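3.2 Household standards and the sense of fairness

What surprised us most in the interviews, and pleased us too, was how much people had to say about tidiness. We had planned only a short block of questions on it, squeezed in between paid work and child care, and it ended up filling more transcript pages than either. Couples in the Prostau sample wanted to talk about thresholds: the point at which a room stops being lived in and starts being a mess (Figure 2). One partner's threshold was nearly always lower, and that partner did most of the clearing up, whatever the two of them had agreed. 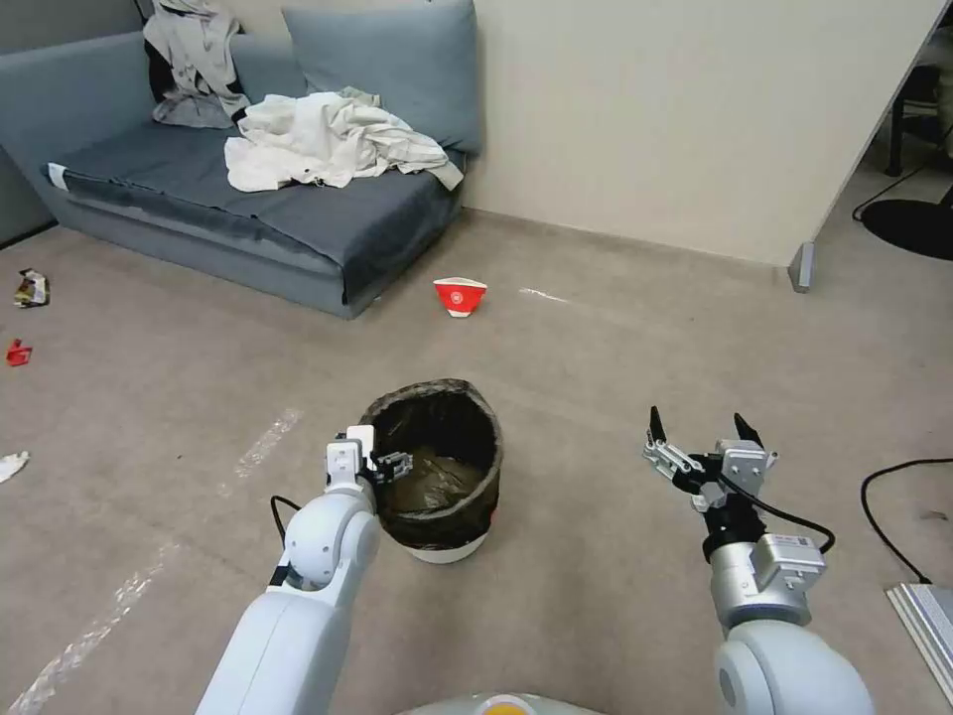 Figure 2. A living room with clothes and litter about.

This fits nicely with the threshold account of housework, but our diaries let us go a step further. Of the 1,985 diary entries, 600 mentioned a chore that the writer had noticed and then left alone. These "noticed and left" entries are a wonderful source! They show people weighing whether to act, whether to ask, and what asking would cost them. A woman in the Furnival group wrote that she would sooner fold the laundry herself than "be the one who brings it up again." Her husband, writing on the same evening, recorded no chores left undone at all.

We coded these entries with the scheme developed by Hendrik Adams for the earlier Clerkard study, with one change. Adams treats silence as a form of agreement. Our participants clearly did not, and so we split his category in two, giving us "content silence" and "tired silence." The split did a lot of work. Tired silence went along with lower fairness ratings in both towns, even among couples who divided the hours of housework evenly, and it was more common in January, right after the holiday visits, than in any other month we covered.

Fairness, then, seems to depend heavily on who has to do the noticing. We find this an exciting result for family researchers, who have mostly measured hours. The follow-up interviews in Fluleda, 30 minutes each and held with the partners apart, give us a chance to look at it from the other side, and we turn to them in Section 3.3.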